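Handheld grippers: what are your start-of-take rules?

ekuipers_lab
Posts: 62

We're rewriting our bench rules for handheld gripper work and I want to hear what other groups do. Current draft from Caoimhe Madigan on our side:

Both grippers at the front edge of the board before recording starts. Tip lights on. Nothing on the board except the task objects. Cables off the walking path. Max 50 minutes per operator, then a break.

The task this month is hanging straps on a wire rack.
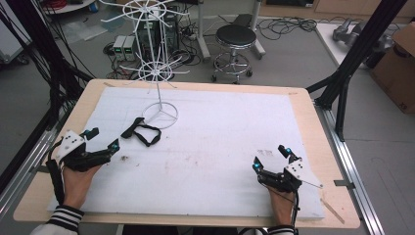 Start position, both hands, strap and rack on the foam board.

The part we argue about is the floor. The draft says clear, but it doesn't say how far out.

-- Evelien Kuipers

gindirel
I'd write a distance into it. Ours says 2 meters from the table edge and it applies to everything, stools included. Looking at your photo, the cable on the floor by the power supplies would fail that.

pringle_5
Disagree with gindirel. A fixed distance is useless in a small room. People sign the sheet and ignore it. Mark a walking lane with tape and keep the lane clear. Whatever sits outside the lane is fine.

gindirel
Tape peels. And then you have new people who don't know what the tape is for.

uturine
Different point. Your rule says nothing about the cable coming off the gripper itself. We clip ours to the forearm, with slack at the wrist. I'd put that ahead of the floor rule.

Also replace the foam when it gets marked up. Yours has a few smudges. Might not matter for your data but pick a limit and write it down.

ekuipers_lab
Clip is a good idea, adding it. On the foam, Caoimhe wants to swap it every June and I think that's too seldom. For the floor I'm leaning toward tape.

fedska
Tape plus a photo of the clear lane on the wall. We check against it at 5 when we close up.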